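Notes for Session 9: The Open Day at Nondow

Read these before section. They cover the demonstration part of the visit only.

Most of what we were shown ran in simulation. The host, Akosua Wumbei, said so at the start, and she deserves credit for it, but by the second room people were talking as if they had watched a machine clear a table. Keep the two apart in your write-ups.

The task was "put the cans in the basket." We saw 5 runs and 3 were called successes. I asked what counted as a success and got two different answers. One person said the can had to end up inside the rim; another said the grasp was enough. Five runs tell you very little either way, and the start positions were picked by the people giving the demo.

Things to look for when you watch the recording:

Does the arm approach a can lying down the same way as one standing up?
Who presses reset, and when?
Is a run stopped early still counted?

The Drosevdale handout claims the skill "transfers directly" to hardware. No hardware trial was shown. Friction, bad lighting, a dented can — none of that came up until the questions, and then only briefly.

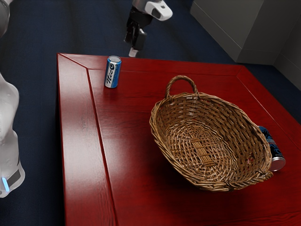
Fig. 1. Simulated can task, basket empty. One can is upright, the other on its side behind the basket.

For Fig. 1, write down what the arm would have to do to reach each can, and which one you would choose if you wanted a demo to look good. One page, due January 19, 2026. Bring the Sarpong reading too.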